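About Us – Hilirik Home Laundry and Folding

Hilirik is a small company that looks after household textiles. We wash, fold and put away bedding, clothing and throws for people who would like to spend their time on something else. Most of our work is done in the customer's own bedroom, on the customer's own bed.

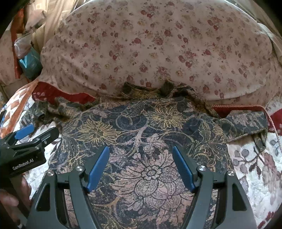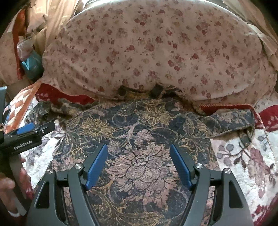
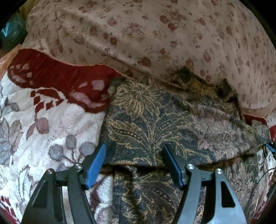
Floral prints and dark patterned cloth.

Who we are

The business started in May with 2 people and a borrowed van. We now have 7 people on the team and look after 600 households in Avberg and the streets on the Ndlovu side of the river. The office is still in the old Pliswood building, on the second floor, next to the dry goods store. The elevator is slow. If you are dropping off a comforter, ring the bell at street level and one of us will come down for it.

What we do

A standard visit covers one bedroom. We sort what is on the bed, fold the clothing, straighten the pillows and blankets, and put things where you have told us they go. Customers fill out a short form before the first visit. It asks which drawer is for what, how you like shirts folded, and whether pillowcases should be ironed.

We also do closet changeovers twice a year. Winter blankets come out of storage, summer ones go in, and we leave a written list of what is on which shelf.

How we fold

Shirts and blouses are laid flat and the sleeves are brought in before the body is folded. Thin printed fabrics slide around, so we fold them in halves and don't stack them more than 3 high. Thick bedspreads are folded lengthwise first – it takes longer, but they sit better on a shelf. Anything with cord or fringe along the edge is folded with the trim on the inside.

We do not use scented sprays. If a label is missing, we ask before washing.

What we don't do

We don't do alterations, leather or curtains on tracks. We used to take rugs and stopped, as the machines at Pliswood are too small for them. There is a rug cleaner in Avberg and we are happy to pass along the number.

Booking

Visits run on weekdays between breakfast and late afternoon. Regular customers keep the same slot and, as far as we can manage it, the same person. To change a slot, call the office the day before. First visits are usually longer, and we charge them at the same price.

14 shares | 3 comments

Related pages
Prices and service area
Getting ready for your first visit
Storing winter blankets
Work with us

Contact Hilirik, second floor, Pliswood building, Avberg
© Hilirik. All rights reserved. Back to top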